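Why Is a Cucumber So Watery?

Bite a cucumber. Crunch! Then a mouthful of water. So where does all that water come from, and how does it stay in there?

Start at the roots. Cucumber plants are thirsty. Really thirsty. Roots soak up water from the soil and it travels up the stem through tiny tubes, a bit like drinking straws. Some goes to the leaves. Lots goes into the cucumbers.

Inside, the water gets packed into cells. Cells are the teeny building blocks of every living thing -- you, your dog, a cucumber. Each cell is like a water balloon in a box. Full balloon, it pushes on the box, and the box stays stiff. That push has a name: turgor (say TUR-gur). Your teeth break the boxes open and thats the crunch.

Old cucumber at the back of the fridge? Floppy. Water has been sneaking out, the balloons are saggy, no more push.

What about the skin? It's a raincoat turned inside out. A thin waxy layer keeps the water in. Some kinds are smooth, some are bumpy, and baby ones can even have little prickles. 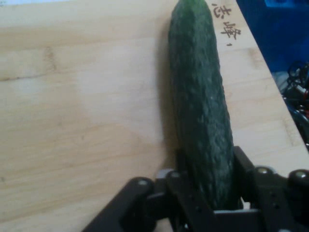

A bumpy cucumber on a cutting board. See the pale speckles?

Fruit or vegetable? Cooks say vegetable. Plant scientists say fruit, becuase it grows from a flower and has seeds inside. Same with pumpkins, which are cousins. Melons too.

Feng-yi Lui grows cucumbers in Lurnoncombe and gave us some numbers. Last August she picked 233 from her garden. A seed takes her up to 50 days to turn into a plant with cucumbers ready to eat. She waters at 8 in the morning, before the sun gets strong.

Try it! Ask a grown-up to cut you 2 slices. Sprinkle salt on one. Leave the other plain. Go play for a bit, come back. The salty slice should have a little puddle on it. Salt pulls water out of the cells -- scientists call this osmosis (oz-MOH-sis). Now bend both slices. Which one is floppier?

New words: cell, turgor, osmosis. Next up, why onions make you cry.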